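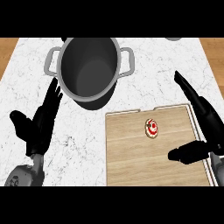 White marble worktop with faint grey veining, wooden floor behind.

Bosstead Community Kitchen: second progress report to the Hyvönen Fund
Period covered: October to February

Dear Tapio Aaltonen and colleagues,

Thank you for your patience while we pulled this together. We had meant to send it a fortnight ago, but the boiler had other ideas and everything slid along behind it. I have tried to follow the headings you suggested after the first report, although I have wandered a bit under some of them, and I hope you will forgive me for that.

Where we are

When I last wrote, the supper club was meeting once a week and we were still unsure whether people would keep coming once the evenings drew in. They have. Between October and the end of February we served 366 suppers, all of them sit-down meals with a starter or a pudding (never both, after an early attempt which kept us washing up until nearly eleven). The dip came in the week before Christmas, when the school concert fell on the same evening, and we ended up sending a good deal of leek and potato soup home in jars.

The club is still on a Sunday, with doors at five and food at half past. We did try six o'clock for most of November. The older members found it late for the bus home and the families found it late for bedtime, so back it went to half past five and there it will stay.

The cookery course

This is the part your grant pays for most directly, so I would like to spend a little longer on it. The autumn course ran for nine weeks with 15 places, and every place was taken. Two people dropped out, one for a new job with evening shifts and one who moved to be nearer her daughter. The remaining thirteen finished, and I was so pleased with them I can hardly tell you. Several had never made a white sauce. By week seven they were arguing with me about nutmeg.

We changed the order of the sessions from the one in our application. Bread was down for week two, and it has moved to week six. The first group had found it dispiriting to start with something that takes all evening and may not rise, whereas a pan of lentils is forgiving and everybody goes home with supper in a tub. Pastry has been cut down to a single session. We added an evening on cooking for one, which came up again and again on the forms, and which turned out to be the liveliest of the lot. It covered small tins, half onions, what freezes and what does not, and how to roast a single chicken leg without feeling sorry for yourself.

The spring course has started with another full list and a short waiting list behind it. I have held the numbers at the same level. There are four hobs, and we have learnt how many people can share one before tempers fray.

Recipe book

The Daridach recipe collection has grown in a way I had not planned for. You will remember it was to be a dozen photocopied sheets, named after the lane where the club first met. We now have 48 recipes written down and tested at least once, with another small heap waiting on my kitchen windowsill. They come from members mainly, some on the backs of envelopes, and quite a few with no quantities whatever. "Flour, until it looks right" took three of us most of a morning to turn into grams.

I would like to have it printed properly before the summer. The local printer has given us a price for a spiral-bound book, which lies flat and will survive a splash or two. It comes in above the sum we set aside for photocopying, and I say more about that under the money heading. The text is all typed and is being proofread at the moment. We still need to decide whether the puddings go at the back or are scattered through. Opinion is sharply divided.

Things that have been difficult

The boiler failed in the second week of January and we were without hot water at the hall for nine days. We cancelled one course session and moved it to the end, and we held the supper club with kettles and a great deal of goodwill. The hall has since had a new pump fitted at its own expense.

Food costs have been harder to manage. Oil, butter and cheese are all well up on what we budgeted, and I have been leaning on the Jemirano veg box scheme more than I expected to. They let us have their surplus at the end of the week at a very fair price. It does mean I rarely know the menu before Saturday, and we had a long spell of celeriac in the new year that I do not think the members would thank me for repeating.

We have also struggled to find anyone to share the food hygiene paperwork. At present it is all done by me, and if I were ill for a month there would be a problem. One of the autumn group has agreed to take the certificate in April and I will gladly report on how she gets on.

Money

The full sheet is attached as usual. In brief, we have spent a little less than planned on teaching and room hire, mostly down to the cancelled session being paid for in the next quarter, and more than planned on ingredients. Equipment is finished. We bought the second set of scales, the big stockpot and the knives, and there is a small balance left under that heading.

With your agreement, I would like to move about £90 of that balance across to the printing of the recipe book. This would let us give a copy to each person who completes a course and sell the others at the supper club, with the takings going back into ingredients. If you would prefer it stayed where it is, we can manage with a shorter run.

What comes next

The spring course finishes in May, and we will hold a shared meal for both groups together, cooked by them and eaten by anyone who turns up. You and the trustees would be very welcome. Over the summer the supper club drops to every other week, as we agreed, and I will use the gaps to rewrite the course notes, which are presently held together with sticky tape.

I am also in early talks with the primary school about an after-school session for parents and children. It is only talk so far, and I would not want to promise anything in writing until they have sorted out which room we could have.

With warm thanks from all of us at the kitchen,

Course leader, Bosstead Community Kitchen

Attached: budget sheet, course feedback summary, draft contents page for the recipe book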